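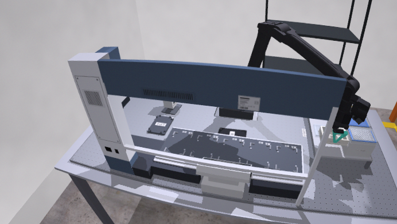

Fludel Bench Sim
Simulated lab benches for plate-moving robots

Version notes and ordering. Last updated February 5, 2023.

I build and look after Fludel, so this page is more talkative than a product page probably should be. If you only want the order details, scroll to the bottom. If you want to know what the thing does and how well the method behind it held up, keep reading!

Fludel is a pack of rendered lab scenes for training and testing robot arms that carry microplates between instruments. You get a pipetting workstation, a plate-sized instrument next to it, an arm with a gripper, and a table to put it all on. Everything can be moved. Slide the instrument closer to the workstation, turn it a little, change the lights, swap the shelving behind it, and the task still loads and still knows where the plates are supposed to go.

Why I made it

I was tired of policies that worked beautifully on one bench and fell apart when somebody nudged the reader an inch to the left. The usual answer is to collect more demonstrations on the real bench, and that's slow (and hard on plates). So I tried it the other way around: a small set of demonstrations, replayed across lots of rearranged simulated benches, with the gripper path re-planned each time around wherever the plate ended up. I call that step Forov, mostly because I needed a folder name.

What Forov does

You drive the arm through a task yourself. Forov cuts your recording into pieces – reach, grasp, carry, set down – and ties each piece to the object it was about. When the bench gets shuffled, the pieces move along with their objects and the gaps are filled in by a planner. Anything that bumps a frame or drops a plate gets thrown out before training. You can keep the failures if you want them, there's a switch for it.

How it did

For our main test I recorded 3 demonstrations and let Forov grow them into 2,000 episodes. A policy trained on those was then given 200 benches it had never seen. It did clearly better than the same policy trained on one fixed layout, and the biggest gain came on benches where the instrument had been turned. Set-downs are still the weak spot. A plate that lands slightly crooked on its nest counts as a miss in our scoring, and most of the misses were exactly that.

I also tried training with the lighting held constant. Layout changes mattered far more than I expected and lighting mattered less, though I wouldn't lean on that too hard if your real bench sits by a window.

What's in the box

Bench scenes: 373 ready-made layouts, plus the shuffler
Forov: recording, cutting and replay tools
Brematier: our scoring tool, which writes a plain table you can open anywhere
Starter task: plate from instrument to deck, and back again

What it won't do

No liquids. The pipetting head is part of the scene and the arm has to stay clear of it, but nothing is dispensed. Lids are stiff and a bit too well behaved. I'm working on those for the June release.

Ordering

Academic and company licenses are both handled through Steinarsdóttir, our distributor. Tell them which arm and gripper you use and they'll send the matching setup file. Layout requests come straight to me, and I do read them – a sketch with rough measurements is plenty.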